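Trundside extending dining table: a long review for people who, like me, can't find a straight answer anywhere

Posted 1/14/24 in Furniture and Home

I've put off writing this one because I wanted to live with the table properly first. My husband says I put off writing it because I like talking about it in person too much, and he may have a point. Either way we've now had the Trundside since November and it has been through one birthday, a fair bit of homework and a Christmas lunch with both sides of the family, so I feel ready.

A bit of background. Our old table was my aunt's, a round pine thing with a wobble you could set your watch by, and it seated four if nobody had elbows. We looked at three others before this one. The first was the Prolevden, lovely to look at but so low underneath that my knees met the apron every time I pulled my chair in (I'm not tall, so heaven help anyone who is). The second was from the Mallex range, which a friend of mine swears by, and I'd have been happy with it except that the extension leaf lives separately and I just know ours would have ended up behind the wardrobe and never been seen again. The third was second-hand and gone before I'd found my shoes.

The Trundside was $2,000 on the floor and we got $460 off because it was last season's stain. I did ask whether there was anything wrong with the colour and the very patient man at the shop said no, they'd simply moved on to something greyer. Well, I don't want greyer! I want something that looks like toast, and this looks like toast.

Delivery was fine. Two lads, one trolley, a small scrape on the door frame that was honestly half there already. They took the cardboard away, which I'd been dreading, as our recycling bin was full to the brim. Putting the legs on is left to you. The instructions are clear enough once you realise the first page is at the back, and the bolts go in with the key they give you, though I'd get out a proper one if you have it because theirs is short and hard on the knuckles. Do it on a rug and have a second person there for turning it over. We did not have a second person at first, and then we very quickly did, because I yelled.

Now the extension, as that's what people ask me about. It folds up from underneath in the middle and it's smooth, much smoother than I'd hoped, but you have to pull both ends evenly or it sulks. On my own I go around and give each end a little tug in turn, like coaxing a cat out from under a bed. The join is neat. Crumbs do get in there, and I run an old pastry brush along it when I remember.

The finish is where I've got mixed feelings. It wipes clean beautifully, and gravy, felt pen and candle wax have all come off without a fuss. Hot dishes are another story. There's a faint pale ring at my end from a casserole I was sure had cooled down, and it hasn't gone, although I've tried the mayonnaise trick and the hair dryer trick and now the dining room smells faintly of both. Use a trivet. The booklet also says to wait 20 minutes after wiping on oil before you put anything back, and I'd give it a good deal longer, as my placemats stuck.

I should mention my neighbour, Ryota Okabe, who grew up in Chiba and makes his own furniture in the garage. He came over, crouched down, looked at the underside for a very long time and pronounced the rails "decent". From him that's practically a love letter. He wasn't as keen on the feet, which are plain plastic and mark a soft floor, so I've put felt pads on all of them and you should too.

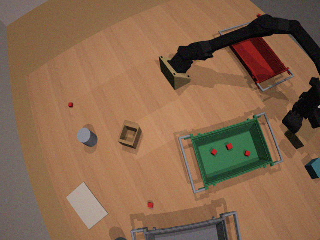

Honey-brown planks, running on the diagonal.

If you're torn between plain boards and something with a busier pattern, my vote is for plain. Visible planks forgive a lot. Our little scratches have more or less gone in with the lines, whereas my sister's glossy top shows every fingerprint and she spends half her life with a cloth in her hand.

Comfort is good. There's room for my knees, a decent overhang at the ends, and the corners are softened just enough that a hip doesn't bruise on the way past to the kitchen. I do wish it came with a bench to match. I rang and asked, and they said maybe later in the year, so I've told them to put me on a list and I'll come back and update this if I hear anything.

Four stars out of five from me. The missing one is for the heat ring and the silly little key.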